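Home | Forums | Recipes | Members | Search
Filed under: Bread & Baking > Sourdough

Rye loaf gummy under the top crust

tmagnusson
Second batch in a row with a dense, damp band just under the crust. Formula is 258 g whole rye, 200 g water, 2% salt, starter on top of that.
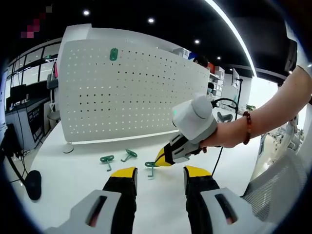 Baked in a lidded tin, lid off for the last third. Crumb is fine from the middle down. Flour is Lustdale medium grind.

gillf
Underproofed. Give it another hour.

h_landry
Disagree. Underproofed rye usually goes dense at the bottom. A band at the top sounds like starch breakdown. How sour is your starter when you mix?

tmagnusson
Mild. I use it two hours after feeding.

h_landry
Too early. You need the acid to hold the enzymes back. Let it peak and start to fall, then mix.

gillf
I've used young starter in rye for years without a band. What's the internal temp when you pull it?

tmagnusson
Didn't check. Crust was dark so I took it out.

gillf
Check it. I go to 208 F, then leave it wrapped a full day before cutting.

lbarbu
Both could apply. Change one thing per bake or you won't know which it was.

tmagnusson
Older starter first, same bake time. Will post the crumb.

Reply | Subscribe | Next topic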